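4.2 Do containers reduce household clutter?

The claim that buying storage reduces clutter is repeated so often that few studies bother to test it. The Pullgate survey is usually cited in support, but it asked respondents whether they felt tidier, two weeks after they had paid for the bins. We find that weak evidence. People who have just spent money on a remedy tend to report that it works, and the survey had no comparison group.
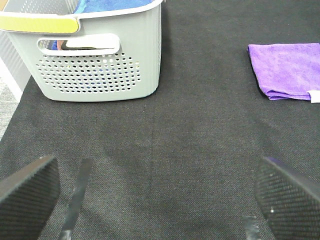 Figure 2. Plastic storage basket with an oval handle opening.

Our own home visits, made in December, give a less cheerful picture. Of the 38 households in Vallska that completed both visits, 23 owned more loose items at the second visit than at the first – and most of these had added containers in between. Part of the trouble may lie in how little a container tells its owner. With a basket like the one in Figure 2, a person looking at the front gets a glimpse of blue fabric through the handle slot and not much else. Whether that counts as "stored" or merely "out of sight" depends on the coding scheme, and the Stitwood scheme treats the two as the same thing.

Mao labels, which list contents on the outside, are often proposed as a fix. The trial behind them lasted about 20 days, too short to say whether anyone keeps the labels current. Until longer data exist, we would treat any reported gain as a novelty effect. We also could not rule out that households tidied up before our visits – a problem shared by every study reviewed in this section.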